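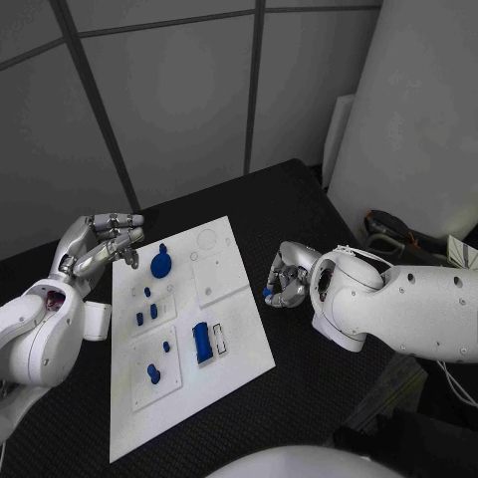 Neu in der Werkstattecke: Steckbretter zum Selberbauen

Im November dreht sich bei Plultgate alles ums Stecken! Wir haben uns in den letzten Wochen durch die verschiedensten Steckbretter probiert und sind ehrlich begeistert, wie viel Spaß so ein schlichtes Ding machen kann. Weißes Brett, blaue Teile, mehr braucht es eigentlich nicht. Die Farben sind übrigens Gold wert: Auf dem hellen Grund sieht man auch den kleinsten Stift sofort (wer schon einmal graue Stifte auf grauem Filz gesucht hat, weiß, wovon wir reden).

Besonders angetan haben es uns die erhöhten kleinen Platten auf dem großen Brett. Jede ist eine Aufgabe für sich, und man kann anfangen, wo man möchte. Der runde Knauf mit dem kurzen Stiel liegt wunderbar zwischen den Fingern, da greifen alle zuerst zu. Die dünnen Stifte sind schon kniffliger – und der abgestufte Zylinder hat bei uns am Tisch für richtig lange Diskussionen gesorgt, welches Ende denn nun nach unten gehört.

Ein Tipp aus der Praxis: Legt das Brett ruhig schräg vor euch hin. Man kommt ganz anders an die hinteren Teile heran, und wer mit links steckt, freut sich auch. Eine dunkle Tischfläche macht sich gut darunter, am besten eine mit etwas Struktur, damit nichts wegrollt.

Die Bauanleitung »Fliko« liegt ab sofort in der Werkstattecke aus, 4 Seiten mit allen Maßen. Für die schwierigere Variante »Bugti« solltet ihr 3 Abende einplanen, der Feinschliff an den Stiften dauert. Und wer schon ein fertiges Brett hat: Bringt es mit in den Ketow-Raum, wir tauschen dort gern Einsätze und Ideen aus. Geöffnet ist ab 17 Uhr.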